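Can a machine pick up after the dog yet?

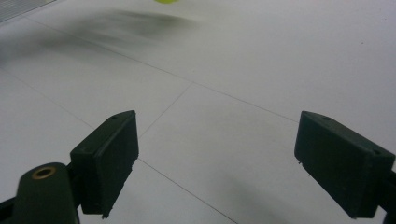 My kitchen floor tips used to start and end with a mop, but I get asked about robots so often now that I've given in. The vacuum discs are fine on crumbs (ours does the hallway at 7 every morning and only sulks at the rug). Picking things up is another story! Think of a yellow-green ball on big pale tiles: a toddler would have it in a second, while a two-fingered gripper has to get right down low, one finger either side, and close on something that would much rather roll away. Grout lines give a ball one more thing to wobble over, too.

My neighbour Ostap Koval tinkers with this sort of gear in his garage at Hirkby, and he reckons soft, squashy things are easier than hard round ones. Socks, tea towels, that kind of thing. He's tried 22 different finger pads and still has favourites he won't lend me.

So, for those of us still bending over, what works at my place:

Do the pick-up before the vacuum, every time. I keep an old ice cream tub by the back door and everything on the floor goes in it.

For balls under the couch, use a long-handled dustpan and scoop from behind. Poking from the front just sends them further in.

Grey smears on light-coloured tiles usually come up with warm water and a drop of dish soap. Dry with an old towel or you'll see every streak.

Would I buy a tidying robot? Not at 3000 dollars, which is what I'd set aside for a new dishwasher. Ask me again next August.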